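Where People Sit and Why: Seating Choices in a Small Café
Student project report, Module 2: Everyday Spaces
Mairéad Mac Carthaigh and Conall Ó Súilleabháin
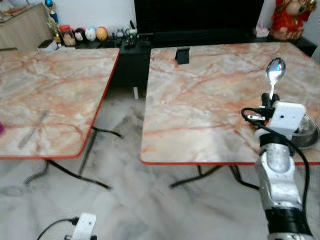 We wanted to find out how customers choose a seat when they come into a café with several free tables. Our tutor suggested we keep to one question and one place, and we mostly did. The place was the Liltelow café on Nerton Street, which let us sit in over several lunchtimes in June as long as we kept buying something and stayed out of the way of the queue.

Background

Most of what we read was about restaurants and libraries. Two ideas came up often. One is that people like to have a wall behind them. The other is that they keep a table's distance from strangers until the room fills up. We expected to find both. Conall also thought the draught from the door would matter, as he had worked in a sandwich shop with the same problem.

Method

We drew a floor plan and gave each table a letter. When a party came in, we wrote down the size of the party, which tables were free and where they sat. We did not write down names or anything that was said. In total we recorded 80 parties. We left out people who took their order away, and one group who had booked.

We also handed out a short questionnaire at the till. It had four questions and fitted on half a sheet. We got 50 back, 16 of them with the last question left blank. That question asked "What would make you move to another table?" and we think it was badly worded. Several people wrote "nothing" and one wrote "the bill".

Results

People on their own went for the wall side first, then the window. Pairs were less fussy and often took the nearest clean table. Larger groups had little choice, as only the tables at the back could be pushed together.

The table by the door was taken last on every day except one, which was the warmest. On that day it went early and stayed busy.

In the questionnaire, the most common reason given for a choice was light, followed by quiet. Hardly anyone mentioned having a wall behind them, even though that was what we saw them pick. Mairéad thinks people do not notice they are doing it. Conall thinks the wall side was simply further from the coffee grinder. We could not settle this with the data we had.

Problems

The plan had to be redrawn after the first day -- two tables had been moved for cleaning and our letters no longer matched. It took around 10 minutes to sort out and we missed some arrivals while we did it.

We only went at lunchtime. Morning customers may behave differently, and the manager told us that they do.

What we would change

We would record the weather properly, with a thermometer by the door. We would also visit a second café for comparison. We had asked at Drara on the same street but did not get an answer before the end of term.

The floor plans and a blank copy of the questionnaire are in the appendix.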